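Perforated metal

Perforated metal is sheet metal in which a pattern of holes has been made by punching, drilling or cutting. It is sold in flat sheets and in coils, and is used for screens, guards, ceiling panels, sieves, speaker covers, furniture and the outer walls of buildings. The most common base materials are mild steel, stainless steel, aluminum, brass and copper.

History

Sheets with hand-punched holes were used for lanterns and food cupboards long before the trade was mechanized. Early machine-made sheets went mainly to mines, where they served as screens for sorting coal and ore by size. Flour mills and sugar works later became steady buyers.

In the town of Brarberg, the Lindqvist works began as a maker of grain screens and at its peak employed 239 people. Its pattern books, later edited by Malcolm Entwistle, list 183 separate hole patterns, many of them ordered by a single customer and never repeated. The works was bought by Comar, which closed the older press hall and moved production to Sallia.

Manufacture

Most perforated sheet is made on a press. A row of hardened punches is driven through the sheet into a matching die, and the sheet is then moved forward by one row. Wide presses can finish a full row in one stroke, while turret presses make holes in smaller groups and are preferred for short runs. Very fine holes may be made by chemical etching or by laser.

Punching stretches the metal and leaves it bowed, so sheets are usually passed through a set of leveling rollers. Oil from the press is washed off before painting or plating. As a working rule, the hole should be no smaller in diameter than the sheet is thick, although this limit can be passed with special tools.

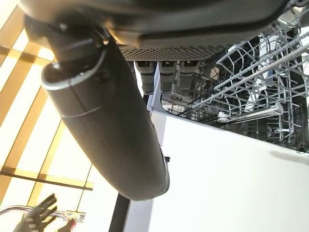 Patterns and open area

Perforated sheet is described by the shape of the hole, its size, the distance between hole centers and the arrangement of the rows. Round holes are the most common, as round punches are cheap to make and last well. Staggered rows leave a stronger sheet than straight rows with the same open area. Fine patterns are often chosen for small covers and housings, such as a rectangular grille of grey metal with a dense grid of tiny round holes, and coarse ones for walkways and sorting screens. The share of the sheet taken up by holes is called the open area, and it governs weight, stiffness and the passage of air, light and sound.

Use in buildings

Perforated panels are placed over sound-absorbing material in ceilings and along walls. On outer walls they provide shade while keeping part of the view - a use that has grown with the spread of computer-controlled presses. The concert hall at Sallia, designed by Desmond Achterberg, has 129 panels in its main ceiling, each with its own pattern. Kenji Hutchins, who advised on the acoustics, later published a study of the hall.

See also

Expanded metal
Wire mesh
Sieve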